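Toy veg and a wicker basket: the gallery

I was sceptical when Leilani Lindgren put Fluvevik play vegetables forward for our tidy-up shelf. Pretend food mostly ends up under a sofa. A basket seemed optimistic too.

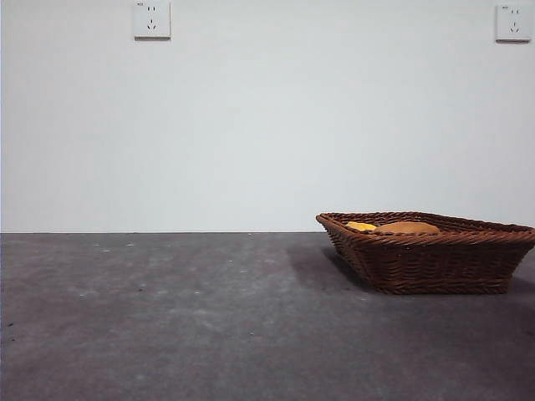

Plain wall, grey surface, two sockets. Dull, but easy to sweep.

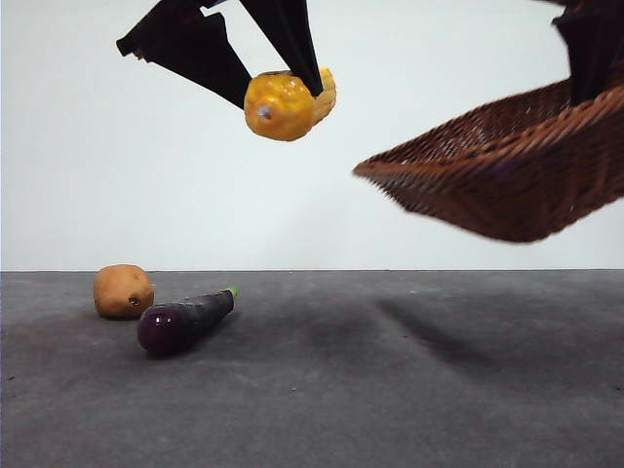 The corn is bright enough to find again, I'll grant it.
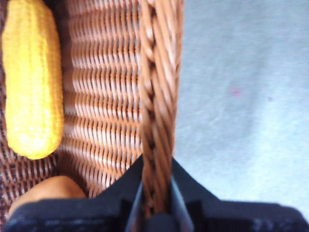 Corn in the basket. Nice braided rim, though wicker does collect crumbs.
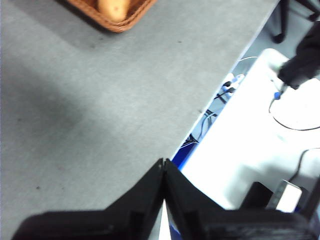
Does the basket need a lid?

I wouldn't bother with one. Lids get lost before the vegetables do.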